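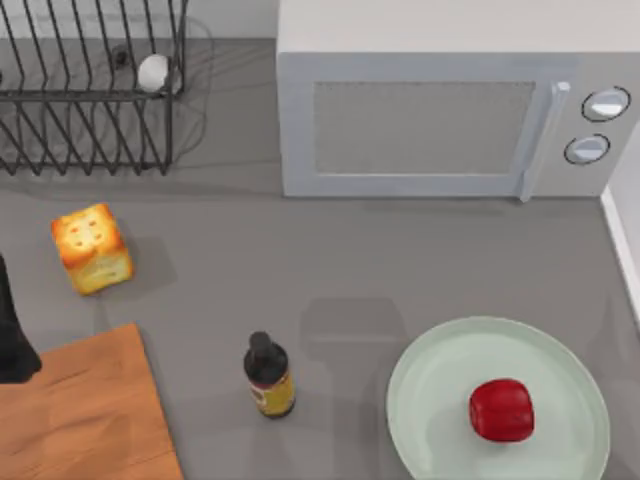 Kitchen counter sim, overhead-ish view. Rack, microwave, bread, board, bottle, plate w/ pepper.

**November 2021 – gripper + camera comparison, sim kitchen**

Picking up from the October notes. Question is still the same: do we stay with the Clorkunley two-finger or go across to the Mikano fingers, and which camera views does the controller need to do its job. Prolonton controller for everything this round, didn't touch gains.

Setup:

- 300 episodes total, same task list for both finger sets
- timeout 40 s each
- control at 30 Hz, both cameras logged at the same rate
- 253 usable after I threw out the ones where the physics blew up on reset (mostly the bread spawning inside the board, need to fix the spawn margins properly and stop fudging it)

Wide view first. Good for getting the arm over the counter and for the plate. Pepper is easy to find from up there, bread too. Rack is the weak spot. The rods are thin, and their shadows make a faint web under and behind them, so the depth estimate smears the lot together. Tried turning shadows off and it got better but that's cheating, so back on. Want to try softer lights before the next batch.

Also the arm comes in from the side and hangs just above the corner of the board. Might shift the base over, might just move the board. Cheaper to move the board.

Wrist cam next. Expected this to fix the rack and it did, partly. Much nicer look at the wires, you can pick out separate uprights, and anything small lying in amongst them at least gets a few decent pixels. Trouble is the finger takes up one bottom corner the whole time and the segmentation keeps wanting to call it part of the rack. Same dark grey, near enough. Changed the finger colour for a test run and the confusion dropped off straight away, so that's the cause.
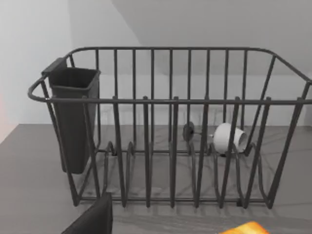
Clorkunley fingers are too blocky for getting between uprights. Fine on bread, fine on the pepper (it rolls a little but the pads catch it). In the rack they touch a rod on nearly every approach and then the controller backs off, re-plans, touches the same rod again. Watched it do this until timeout more than once. Not a controller bug as such, it's doing what we told it to – the contact threshold is set too low for this sort of clutter.

Mikano fingers are slimmer and get in a lot better, but squeeze is weak. Small light things OK. Bottle slips if the grasp is above the label. Coming in lower helps, then you're nearly scraping the counter. Haven't found a height I like.

Things to do w/ rack:

- raise contact threshold, only inside rack volume
- approach straight down, no more diagonal entries
- mask the finger out of the wrist image before segmentation (static mask should do, check it when the fingers open)
- check collision mesh on the rods, I think its fatter than the visual one

That last one could explain heaps. If the mesh is oversized then every "touch" in the log is suspect and I'll have to rerun the lot.

Microwave. Handle pull works from either finger set as long as the approach is square on. Knobs are another story. White knob on white panel, no text to lock on to, so the pose estimate ends up hanging off the thin black arc and the little grip ridge. Wide view is hopeless for reading knob angle. Wrist cam can do it from close in, but by then the fingertip is right down by the lower knob, just below the arc we're trying to read.

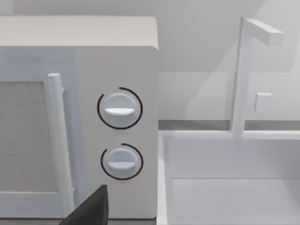
So: read the angle from further back, store it, then go in blind for the last bit. Quick hack of that tonight and the upper knob turned cleanly. Lower one still gets bumped on the way past the handle. Marty (the old arm, for anyone reading who's new) had the same clearance problem with handles and we got round it with a wrist roll before the final move. Dig up that script, should be in the October folder.

Leaning Mikano for rack work if the squeeze can be sorted. Don't order anything yet.

Next batch: both cams, fixed spawns, new threshold. Leave the colour of the fingers alone untill the mask is tested, otherwise can't tell which one helped.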